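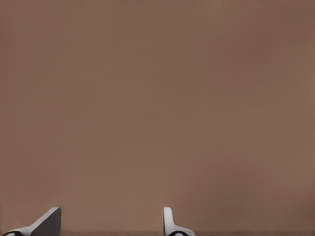
Muthoni Ndung'u wants to know who gets the blame when the arm drops a box. She asked it at the start of the shift meeting, before the coffee was poured, and she asked it again at the end because she hadn't gotten an answer. The shift lead said it goes in the log as a machine fault. Muthoni said fine, but the rate on the board is for the whole line, and the line is us.

I thought about that most of the morning.

We are in the second week of June with the Rultik cell on line two. Lines one and three are still by hand. The plan from Trekden, who did the install, is for the cell to take the plain cartons first, then the trays. The sim for the trays is still being worked on upstairs. Brown surface, two fingers, nothing to pick up yet. I had it open on the second monitor while I did my count sheets.

Yesterday line two packed 2,412 and line one packed 1,681. Those numbers went up on the screen by the break room side by side, with no note that line one gets all the odd sizes. Kong came over from line one and looked at it for a while and went back without his sandwich. I took it over to him later.

My own job has changed more than I expected. I used to pack. Now I clear stops. There were 53 today. Most take under a minute: open the gate, straighten the carton, close the gate, press the green button twice. My shoulder doesn't hurt, and I slept through the night for the first time since winter. But I talked to maybe three people all shift. On the old line you stood across from somebody and the hours went by. The cell has a fence around it and I stand outside the fence.

They say there will be training for a tech grade, 500 more a month if you pass. Two places. I put my name down at lunch. Muthoni's name was already on the sheet, above mine, in pen.

The Plotdale site had theirs put in last year. I should call over there and ask how the stops are handled at night, when there is one person for two cells. The lead didn't know.

Home by four. Made rice and the rest of the beans. Need to buy new insoles, the floor by the cell is harder than the mats on line two used to be. Also find my old math book for the training test, I think it is in the closet with the winter coats.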